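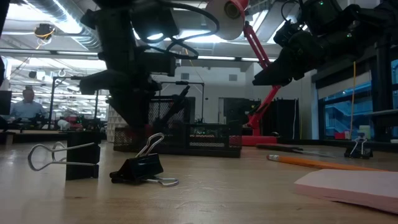 Danang Sinaga wrote to ask why anybody would pay for a speaker cable when the stuff from the hardware shop has copper in it too, and couldn't I just tell people that and save them the money. Fair enough! I get a version of that message most weeks, so I may as well answer it on the page where I'm trying to sell you one.

Kutwood Speaker Cable, two-core, sold by the metre or made up in pairs

I've been making up Kutwood cables for a good while now and this is the plain one. Two cores of stranded copper, a soft grey jacket, no arrows printed on it telling you which way the music goes. I use it at home in the front room, and I use it in the back room as well, where the amp is a battered old Hivico that I really ought to have replaced by now (I'm fond of it, leave me alone).

So, Danang. If your speakers sit a couple of metres from the amp and the hardware shop cable is a decent thickness, you may well be fine, and I'd tell you so on the phone. Where people come unstuck is length. A long thin cable puts more resistance between the amp and the speaker, and with some speakers that's enough to change the sound a bit, usually in the bass. The cure is a thicker cable. You don't need silver and you don't need it blessed by anyone. You do want to be sure it's copper all the way through though, and a lot of the very cheap reels are copper-coated aluminium, which isn't the same thing at all. Have a look at the label before you buy, and if the label won't say, I'd leave it on the shelf.

What you get

The cable comes in two thicknesses, Standard and Heavy. Standard is for ordinary rooms and short runs. Heavy is for long runs, or for speakers whose manual says four ohms on the back page somewhere. If you can't find the manual, turn the speaker round, it's nearly always printed near the terminals.

Made-up pairs have banana plugs at both ends unless you ask for spades or bare ends. The plugs are screwed on, with no solder, so you can take them off and shorten the cable later if you move house. I started out soldering everything and then spent half my evenings unsoldering it for people who'd bought a smaller sofa.

Red and black sleeves on every end. One core also has a raised rib running the whole length, so you can tell which is which by feel when you're lying on your side behind a cabinet with a torch in your teeth.

Choosing a length

Please measure with string. Run it along the skirting board, up and over the door frame, wherever the cable's really going to go, then add half a metre at each end so you can pull the amp out without everything going tight. Measuring across the room with a tape gives you a lovely neat number that's far too short - I've done it myself, twice.

Keep both sides the same if you can bear to. It won't matter to your ears if one's a metre longer, but you'll thank yourself when you rearrange the room. Don't wind the spare into a tight coil, just lay it in loose loops behind the rack.

The longest single piece I can do is 88 metres, because that's what comes on the drum. Shagufta Paracha had nearly all of one for a village hall and the last I heard it was still going strong.

The other one, since people ask

There's a fancier cable called Dumutwood, with a woven jacket. Same copper inside. It looks very smart across a pale floor and it costs more for the weaving, and I won't pretend it sounds different. Ridwan Jugah swears it does and we've agreed not to discuss it. If the cable's going to be hidden under a rug, buy the grey.

Fitting it

Switch the amp off at the wall first. Red to red, black to black, at both ends, and make sure there are no stray whiskers of copper reaching across to the next terminal if you're using bare ends. If the sound comes out thin and seems to float about with no middle to it, one speaker is probably wired backwards. Swap the two wires over at one end only and have another listen.

Under carpet is fine for either thickness, so long as it isn't somewhere a chair leg lands every day. Inside walls, no. The jacket isn't rated for it and I'd need to sell you something else.

Ordering and returns

Cut lengths go out in a padded envelope and the longer ones in a box. Made-up pairs take me a few days longer as I do them in the evenings. Unused made-up pairs can come back for a refund, but I can't take back cable cut to your own length, so do go and find that string.

If you're stuck between Standard and Heavy, send me your speaker model and the length of the run and I'll tell you which one I'd buy. Quite often it's the cheaper one.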